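Search this blog
Type and hit enter

Packing for my sister's wedding, or how I finally gave in and checked a bag

Posted in November by Debora Pace

So I am a carry-on person. I have been a carry-on person since college, when an airline sent my duffel to the wrong coast and I gave a presentation in my roommate's gym shoes. My friends know this about me and are very tired of hearing it.

But a wedding! Three outfits, two pairs of heels, a steamer my mother insisted on, and a present that is basically a very heavy bowl. I laid it all out on the bed on Wednesday night and just stared at it. Then I called Jin-sol, who flies for work every other week, and she said "Debora, check a bag like a normal person" and hung up to finish her dinner.

Fine. I went down the rabbit hole of suitcase reviews (one thread had 3528 comments, and I read far too many of them) and came out the other side with opinions. Hard shell, because of the bowl. A light color, because everybody at the carousel has black. And I set myself a limit of 200 dollars, which my husband thought was generous and the lady at the luggage store clearly did not.

Wheels and zippers are what I look at now, before I even open the thing up.

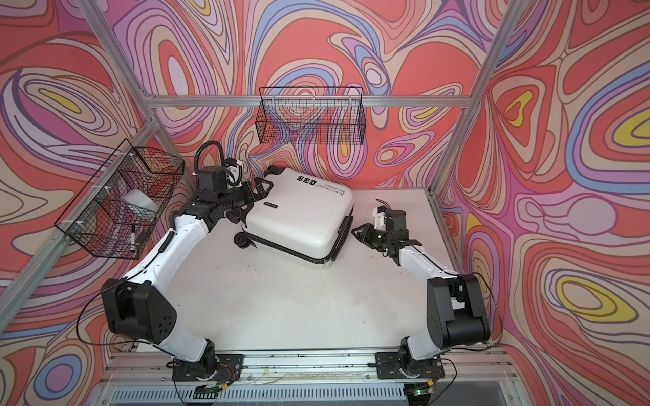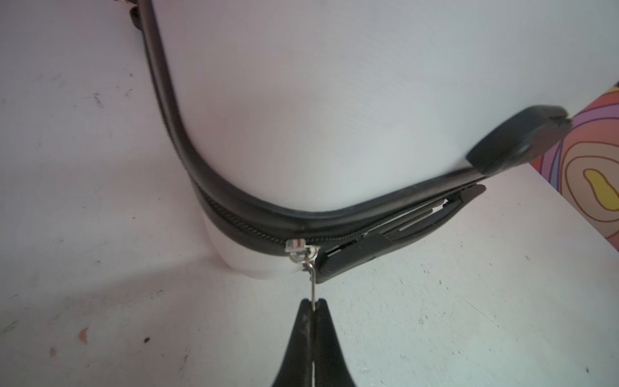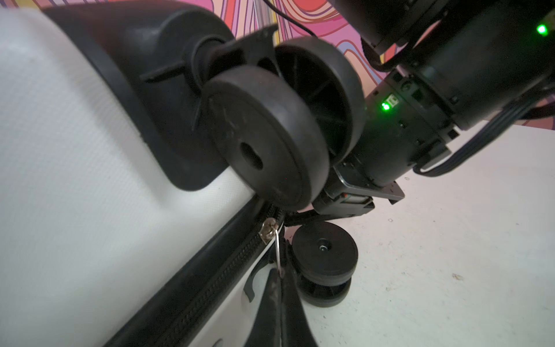
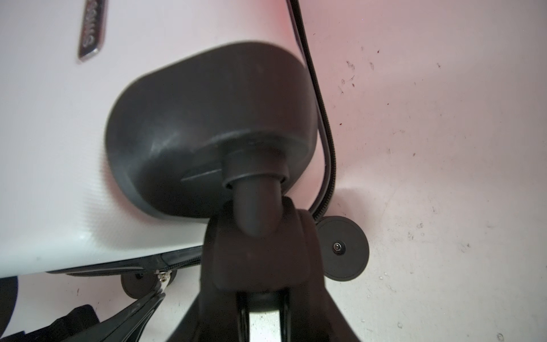 What went in the bag

The bowl went in the middle, wrapped in both of my sweaters and a beach towel. I put the heels along the sides with socks stuffed in the toes, and the dresses went on top, folded over dry cleaning plastic — my grandmother's trick, and I swear by it. The steamer went in last and came right back out again. Sorry, Mom. The hotel had one.

I kept one full outfit in my tote, plus my makeup and the card with the check in it. If the airline wanted to lose my stuff again they could lose the steamer-free version, and I would still have something to wear to the rehearsal dinner.

At the airport

I got there way too early, obviously. The line was short and the man at the desk, whose tag said Garba, weighed my bag and told me I had 9 pounds to spare. Nine pounds! I could have brought the steamer. I thought about that for the whole flight, along with the boots I'd left in the closet.

And then it just showed up on the belt, a few minutes after I got there. I had been bracing myself for a fight and had nobody to have it with, so I bought a pretzel.

The wedding was beautiful, by the way. My sister cried before she even got to the aisle, which started my dad off, and that was it for our whole row. She loves the bowl. It already has lemons in it.

Next week I'll write up the cake situation, which deserves its own post.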